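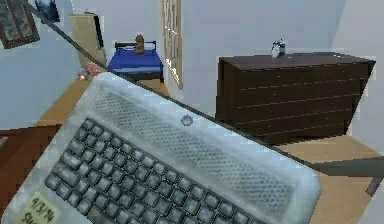

The Paper a Bakery Leaves Behind

When a family shop closes, the ovens sell in a week. The records take longer.

The Erraji bakery in Cania sold its last loaf in spring, and by the end of that week the big mixer was on a truck. The display cases went to a deli. The flour bins went to a woman who keeps chickens. What stayed was the paper: order books, tax files, supplier letters, wage slips, a drawer of notes in three languages, and the files on whatever computers had been in use over the years.

Abdelghani Farouk ran the bakery for most of his working life. He took it over from his uncle in 2000 and kept the name on the sign, which was his uncle's wife's family name and had nothing to do with him. He is retired now and spends his mornings going through what was left in the back office.

"I thought I would be done by the end of the month," he said. "I gave up saying which month."

More owners are finding themselves in his position. Cania had a long main street of family shops, many opened within a few years of each other, and the people who opened them have reached the same age at the same time. Some have sold to relatives. Most have simply closed. A shop that closes well pays its last bills, returns its keys and files its last tax return. After that the records are the owner's own problem.

What the law wants and what people keep

Younes Berrada does the books for small businesses from an office over the hardware store. He gets the same phone call several times a year. The owner has closed up and is standing in a room full of boxes, asking what can go.

His advice starts with a dull question: who might still ask for this? The tax office might, for a number of years that depends on the kind of return. A former worker might need proof of wages to claim a pension. A landlord might dispute a deposit. If there is a person or an office that could reasonably ask, the record stays, and it gets a date written on the outside saying when it can be destroyed.

"People want one number," Berrada said. "Seven years, ten years, throw it all out. I don't give them one. Payroll isn't the same as a receipt for paper bags."

He tells clients to check with whoever prepared their returns before shredding anything. He also tells them to keep the documents from the sale of equipment together with the documents from when it was bought. Those two sets of papers are often stored years apart, and finding both at once can save a long afternoon.

Then there is everything outside the rules. Farouk has the order books for every holiday season he worked. No office will ever ask for them. They list who wanted what, and when it had to be ready, and sometimes a remark in the margin. One customer's entry says "no anise" every year for more than a decade, each time underlined. When she died, her daughter placed the order, and the margin still says "no anise."

"Berrada says I can throw that out," Farouk said. "He's right that I can."

The notes are the hard part

The recipes were never written down as recipes. A page might say "as before, more water" or give the weight of flour for a batch size the bakery stopped making years ago. Farouk's uncle wrote in one language and did his sums in another. The oven temperatures are for an oven that had its own ideas, and nobody who bakes from those pages today will get the same bread without some trial.

Bahman Bakhtiari has been helping with that. He taught chemistry at the high school in Rekia, the next town over, and bought his bread at Erraji for years. When he heard Farouk was sorting the notes he offered to type them up. His method is slow. He copies a page exactly as it stands, with the mistakes in it, and saves that. Only then does he make a second version with the sums worked out and the missing steps filled in by asking Farouk.

Keeping the two versions apart was Bakhtiari's idea, and Farouk fought it at first because it doubled the work. He came around after they found a line about resting the dough that both of them had read wrong. The clean version had it as two hours. The old page, looked at again, was referring to a second dough made on the same day.

"If we had only kept the clean one we'd have been baking the wrong thing with great confidence," Bakhtiari said.

They bake on weekends in Bakhtiari's kitchen to check the pages. The sesame rounds came out right on the first try. The semolina loaf has not come out right yet. Farouk blames the home oven. Bakhtiari thinks there is a step that Farouk does with his hands and has never noticed himself doing, and he has started standing next to him with a notepad.

Files nobody has opened in years

Paper has one big advantage over a computer file, which is that a person can look at it and see what it is. Boyang Jin works for Nukance, a small firm that moves old business files onto new storage. Most of the clients are dentists and law offices. In the past few years shops have been calling too.

Jin's list of common troubles is short. The bookkeeping program is gone and the files won't open without it. The password was known to one person. The backup was made faithfully for years onto a disk that was never once tested. Photos of invoices were taken on a phone, and the phone was traded in.

For Erraji, Nukance recovered 3077 files. Many were copies of each other. Farouk had a habit of saving the price list under a new name whenever flour went up, so a good part of the collection is the same price list over and over with small changes. Jin suggested deleting all but the latest. Farouk kept the lot, and has since found he likes reading them in order. The price of a plain round loaf barely moves for years and then moves all at once.

Jin's advice for owners who are still in business is to do a little of the job now. Save the important records in a plain format that doesn't depend on one program. Print the handful of documents that would hurt most to lose. Write down where things are and give the page to someone else in the family. Once a year, open a backup on a different machine and see if the files come up.

"It takes a morning," Jin said. "Owners hear 'archive' and picture a month of work, and then they don't do any of it."

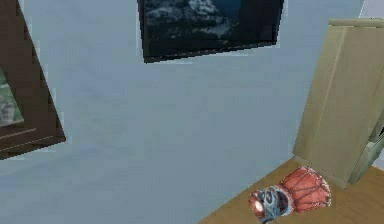

A framed mountain landscape on a pale blue-gray wall.

Where it all goes

Some of what comes out of a closed shop has value to people outside the family. Fouad Abou Zeid runs the local history room at the Cania library, and he has been asking owners to call him before they rent a dumpster. He can't take everything. The room has shelves along two walls and a closet, and the closet is shared with the children's reading program.

He is picky in ways that surprise people. He turns down most awards and plaques. He turns down newspaper clippings, which the library already has. He is glad to get wage books, delivery routes, complaint letters and shopping lists. A delivery route shows which streets had families on them and which had been cleared for the highway. A wage book shows when a shop began hiring outside the family and what it paid.

"Everybody brings me the picture of the mayor cutting the ribbon," Abou Zeid said. "I would trade it for the grocery bill from the same day."

Privacy is the part that takes up most of his time. Order books have names and addresses in them, and wage books have a good deal more. Anything with personal details about living people goes into a closed section, and the owner signs a form saying when it can be opened. Medical notes and identity numbers are removed before the library will take a box at all. He asks the family to do that themselves, and offers a table to do it on.

He accepted 562 pages from Farouk this summer, mainly delivery sheets and the early wage books. The holiday order books were offered and then taken back. Abou Zeid didn't argue. In his experience a family that is pushed will say yes and then stop answering the phone, and a family that is left alone often comes back a year later with twice as much.

The library will put part of the Erraji material on display starting 6th September, in the glass case by the front desk. Farouk has been asked to write the labels. He has written one, for a delivery sheet from his first winter in charge, when the van broke down on the Rekia road and the whole route was finished on foot by him and a cousin. It is too long for the card, and Abou Zeid has asked him to cut it by half.

The order books are still in Farouk's dining room, on the chairs. His wife would like the chairs back before the holidays. He has bought a cabinet, which is in its carton in the hall, and he says he will put it together after the semolina loaf is sorted out.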